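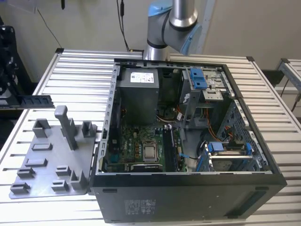 Emine Bench Guide, Issue 4, page 71

Contents Previous Next Glossary Contact

6. Setting up a tower for a shared shift

This section is for anyone who works a refurbishment bench next to the arm. You don't need to have programmed anything. If you can take the side off a desktop computer and you know a memory slot from a drive bay, you have the hard part already, and the rest takes a morning to pick up (most of us were far too careful on day one and enjoying it by lunch!).

In the old Savov workshop one person did everything on a tower, from the first screw to the last label. With Emine the job is shared. The arm does the repeated picking and placing, and you do the looking, the deciding and the fiddly bits with cables. The March trial put 325 towers through the benches on that footing. Tatsuya Takagi's team kept the old job cards going alongside, so every step below has been argued over by people who do it daily.

6.1 Before you start

You will need a tower with its side panel off, the grey fixture plate, your wrist strap, and a job card. Put the arm in HOLD at the bench panel and wait for the steady light. HOLD stays on through all of 6.2.

CAUTION: Unplug the tower and press its power button once before you bring it to the table. Never open the power supply unit. A tower with a damaged supply goes back to intake with a red card.

6.2 Placing the tower

1. Lay the tower on its side on the slatted table, open side up, to the right of the fixture plate.

2. Check it sits flat. Some cases have feet or a lip on the front bezel that makes them rock. Use the thin rubber strips from the drawer, never folded card.

3. Leave the space at the back edge free. The arm's base is there and it needs 300 mm above the highest part of the case to swing across.

4. Look over the loose wiring. Drive cables like to wander across the middle of the case, and a wire lying over a memory slot will stop the job. Tuck it, or clip it to the chassis with a blue peg, and take the peg out again at 6.4.

5. If the cooler has been taken off and the processor is showing, keep fingers and cloths away from the metal top until the card says it's time to clean it. Write "cooler off" on the card.

Note: Mixed batches are normal. Older towers may have coloured plastic latches on the drive bays and newer ones often have plain screws. Pick the nearest case type on the panel, and if nothing fits choose OTHER, which gives you a slower job with more stops.

6.3 The fixture plate

The holders on the plate are different sizes on purpose. Each takes one kind of part, and the tall post is what the arm's program measures from, so please don't hang your strap on it.

1. Set the plate down flat and push it up to the table stops.
2. Run a dry finger round the holders for grit or stray screws.
3. Press CHECK PLATE. The arm moves slowly to the post and back. Stay behind the line while it does.
4. If the check fails, reseat the plate and try again. Two failures in a row means a call to Doğukan Bayram on the maintenance desk.

6.4 Handing over

Release HOLD, step back, and press START. You'll hear two tones. From here the bench is yours to watch, and a stop from you at any point is a good stop. Ekrem Değirmenci stopped one job five times in his first week, and two of those led to changes in the program.

CAUTION: Never reach into the case while the arm is moving, even for a dropped screw. Press HOLD first.

When the panel shows YOUR TURN, the arm is parked and waiting. Look at the contacts on any memory it has handled, check the slot latches, and sign the card. There is no timer on this screen. It was taken out after the trial at the request of the bench staff, and the work is better for it.

6.5 What changes in your day

Bench turns last 40 minutes, then you swap to testing or intake. Fewer small screws and less bending over, a good deal more judging by eye. Fadime Demirtaş runs the fault-finding hour for anyone who wants to use that extra attention on dead boards, and it's a lovely way to learn the older machines. Job grades stay as they were before the arms came in.

Suggestions for the program go in the book beside the panel. Briro's engineer, Akihiko Kudo, reads it on each visit and writes his answers next to the entries.

Section last revised June 22, 2021. For swapping the plate between case types, go to section 7.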